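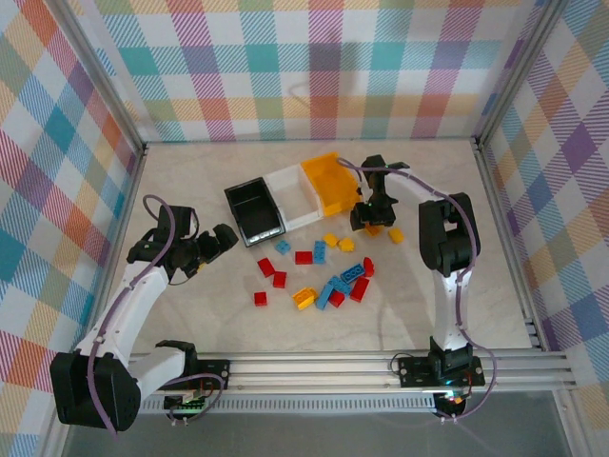

**Funley to replace lead service lines on 57 streets**

FUNLEY, May 2, 2021 — The Funley Water District will begin replacing lead and galvanized service lines this summer, after its board approved the first phase of a program that covers 57 streets in the older part of town. Work starts at the north end of Mill Road and moves south toward the river.

A service line is the small pipe that connects the water main under the street to the meter inside a house. In Funley, most of the lines laid before the Second World War were lead, or galvanized steel joined to the main with a short lead fitting. The mains themselves are cast iron and are not part of the program.

The first phase takes in 200 addresses. Crews will replace the full length of each line, from the main to the meter, with copper pipe. Earlier repairs in the district often stopped at the property line and left the private section in the ground. District engineer Malcolm Tindall told the board that partial replacement can disturb the scale inside the old pipe and raise lead levels for a period after the work.

"We are going to the meter every time," Tindall said. "If the owner declines, the line stays as it is and goes on the list for a second visit."

The district will pay for the public section and the private section alike. Owners must sign an access form before a crew can enter the property. Forms will be mailed in batches by street, and tenants will receive a separate notice explaining the schedule.

Where the soil allows, the contractor, Plesumov, will pull the new pipe through behind the old one, which requires one pit at the main and one near the foundation wall. Open trenching will be used on the west side, where shallow rock makes pulling impractical. Water will be off for up to 8 hours at each address on the day of the work.

After the new line is connected, residents are asked to remove faucet screens and run cold water at every tap, starting on the lowest floor. The district will supply a pitcher filter and replacement cartridges to each household. A follow-up sample will be collected once the line has been in service for several weeks, and results will be mailed to the address.

Mireille Besnard, who manages the district's records, said the street list was drawn up from handwritten tap cards and checked against meter inspections completed in April. The cards are incomplete for two blocks near the old rail yard — the line material there is entered as unknown, and those addresses will be treated as lead until a test pit shows otherwise.

Paving will follow in two steps. Pits in the roadway will be filled and given a temporary patch on the same day, with permanent asphalt laid after the fill has settled. Lawns will be graded and seeded. The district will not replace private trees or decorative paving within the work area, a point that drew several questions at the meeting.

The board also discussed the neighboring Ernville system, which buys its water from Funley but owns its own pipes. Ernville is not included in the program.

The vote to approve the first phase was unanimous. Street-by-street dates will be posted at the district office and updated as crews advance.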